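The Table at Mestcombe

The ad said the table had belonged to a ship's doctor. Mahtab Bahrami didn't believe in ship's doctors, at least not in ads, and she drove out to Mestcombe with her checkbook zipped inside two pockets.

Shahab Soltani let her in. He wanted 2,000 for it.

"It's white," she said.

"It's a very old white."

She bent down and looked across the top. It was the white of a refrigerator door. She had seen older whites at the dentist.

"And this line?"

"That's where the doctor rested his instruments."

"In a line."

"He was a tidy man."

She ran a thumbnail along it. A seam, maybe, or a scratch. She asked for the papers and he brought out one sheet, a receipt from a dealer called Zarei, dated February 2019, with the word "doctor" added in a different pen. The amount had been inked over. She held it up to the window and read 56.

"Fifty-six what?" she said.

"Zarei had his own system."

"I'll bet he did."

He dropped to 800. He told her a woman from Ellarik was coming in the afternoon with cash, and that this woman had cried on the phone. Mahtab asked what the woman's name was. He looked at the table for help.

"She didn't say. She was crying."

Mahtab wrote the check for 56 and laid it on the white top, well clear of the line. He read it twice. Then he went to find a blanket to wrap the legs.

Driving home she decided that the doctor, if there had been one, was probably a dentist. By the Serkeo turnoff she had given him a practice and a bad back, and she was annoyed with herself all the way to the house.

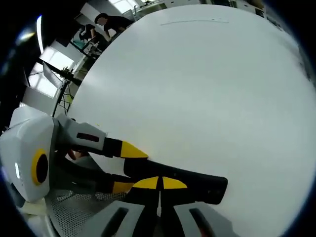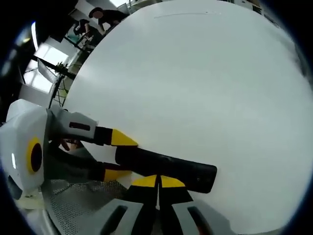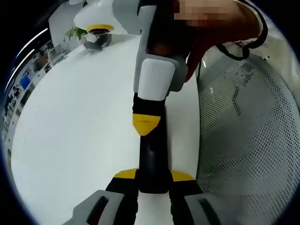

The white surface, seen in all three.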